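We use cookies to remember your settings and to see which pages get read. Accept all / Manage choices

Talk notes: Teaching by wiping

Stefaniia Stetsiuk, Vitance, October 19, 2026

Slide 1. Hello, thanks for having me. Say who I am, say Vitance, don't do the long history of the company (I always do the long history). Straight into the question: if you want a machine to clean things, who shows it how?

Slide 2. People do! We ask cleaners to wear a camera on the head and get on with their job. No script, no acting. In September we gathered 328 clips this way at the Flurkberg sites, and I watched every single one, which was a lot of wiping, let me tell you.

Slide 3. What counts as one example. One person, one object, one cloth, start to finish. Our limit is 60 seconds a clip. Mention that I first wanted much longer ones and Krawczyk talked me out of it, quite rightly, my long ones were mostly people walking off to find a bucket.

Slide 4. Why gyms are such a gift. Loads of shiny round things, awkward corners, and the same bar turns up again and again in slightly different rooms. Pause for questions if they look lost.

Slide 5. Hands. This is the bit I love, so slow down! Ask the room what the other hand is for. Somebody will say "nothing". Leave this one up for a while and let them look.

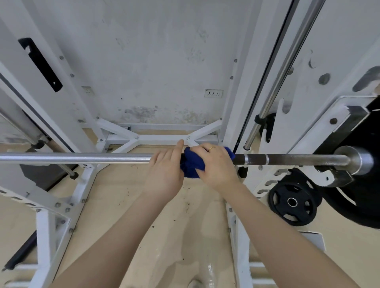
Slide 5: wiping the bar on a Smith machine, left hand on the bar, cloth in the right.

Point at the left hand first, fingers curled over the top, then the cloth wrapped round the bar. Our early labels only had a word for the cloth hand. Now both hands get one, and the Justeck labelling tool lets you mark them side by side (show it if the wifi behaves).

Slide 6. What we threw away. 66 clips, mostly ones where the hands had dropped out of view. Tell the bucket story here if I skipped it earlier.

Slide 7. Next up: 20 new people, more left-handers please. Email on the last slide, come and grab me at the coffee.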